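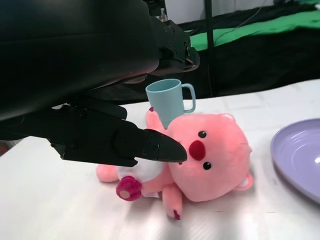 Mekico cup, light blue, with pink plush toy

Palma Children's Table Set
Supplier: Halton
Page revised Aug 26, 2020

The Palma set is light plastic tableware for playrooms, day care centers and home kitchens. It consists of one mug and one plate. The plush toy is sold separately under the Atomard name.

Mug (Mekico)
Cylindrical plastic body, matte finish, C-shaped handle. The handle opening accepts two fingers of an adult hand or most of a small child's. The base is flat. Color varies slightly between batches, from light blue to pale teal, and mugs from different cartons should not be expected to match.

Plate (Palma)
Round plastic plate, flat base, raised rim. Supplied in lavender-gray. The rim holds soft foods such as steamed buns, cut fruit and sandwiches. It is not intended for soup. 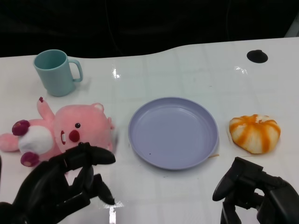

Reading time: 2 min

Table setting
The mug stands at the upper left with its handle to the right, and the plate is in the center. The bun, white with orange stripes, is on its square of translucent paper to the right of the plate. Leave the paper on until serving. Steamed dough sticks to plastic when it cools, and the paper peels off more cleanly while the bun is warm.

Plush toy (Atomard)
Pink beaver with a round red nose, black bead eyes, a white front tooth and a white belly patch. Paw tips are dark red. Surface wash only - do not soak or tumble dry. Check the eyes for looseness before giving the toy to a child under three.

Care
Wash mug and plate by hand or on the top rack. Do not use in a microwave or conventional oven. Abrasive pads will leave shiny marks on the mug. Berry and tomato stains come off with baking soda paste left on for 30 minutes.

Ordering
Mugs and plates ship in cartons of 12. Mixed cartons are packed as 6 mugs and 6 plates. The plush toy ships singly. Stock at the last count in May was some 2,000 plates; mugs are made to order once a carton quantity is reached.

Trade accounts: Carleen Stubbs
Replacement parts and returns: Ruwan Sikder

Returned items must be clean and unused. Opened cartons are accepted for color mismatch only if the batch slip is included.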